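Skalasdale Workroom, Staff Meeting
Sunday, July 29, 2018

Chair: Melahat Altıntaş
Minutes: Zoriana Kovalchuk

1. Minutes of the last meeting
Agreed with one correction: the late shift swap was Demirtaş's idea and should have been put down as such. Sorry, Demirtaş!

2. Potura, where we are
Melahat opened with the good news. The walking recordings are going far better than any of us hoped in the spring, and Potura now has 300 usable takes to learn from. She thanked everyone who has put in time on their feet, including the finishing team, who gave up two lunch breaks for it.

She went over the plan again for those who were on vacation. Potura will bring trays from the store to the benches and take the finished ones back. The bench work stays with us. At present we make 3,488 tray trips a month between us, and Zoriana has the tally sheets if anyone would like to see their own share (hers was a shock to her).

Demirtaş asked what happens to the two runner positions. Melahat said both runners are moving to finishing in September, at the same pay, with training beforehand, and she has this in writing from the owners. There was real relief in the room at this. One of the runners said she'd been asking to learn finishing for ages and can't wait. 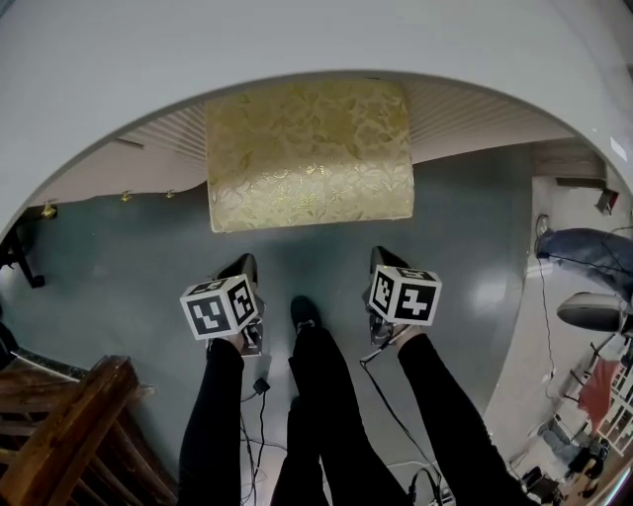
Demirtaş then raised speed. He would like Potura to keep to a slow walk near the benches for the first month, so people can get used to having it behind them. Everyone liked this. Melahat will write it into the setup, and it will only be changed after we've talked about it here.

Zoriana brought up the talking. Runners carry messages as well as trays, and half of what the benches know about the day's orders comes that way. Long discussion, lots of ideas! We settled on a ten-minute get-together at the start of each shift, plus a board by the store door. Finishing wants its own column on the board and will get it.

Breaks stay as they are. A request to give Potura a name of our own was put off to next time, as there were too many suggestions.

3. Training
Zornier is sending a trainer for two days. There are 32 of us and 31 have signed up, so please could the last person see Zoriana. The stop button comes first on the program, and each of us will press it ourselves.

4. Any other business
The back door still sticks. Melahat to call again.
The fan in finishing is on order.

Actions
Melahat: walking speed, copy of the owners' letter for the staff folder, back door.
Zoriana: board, training list.
Demirtaş: rota for the first week of shift get-togethers.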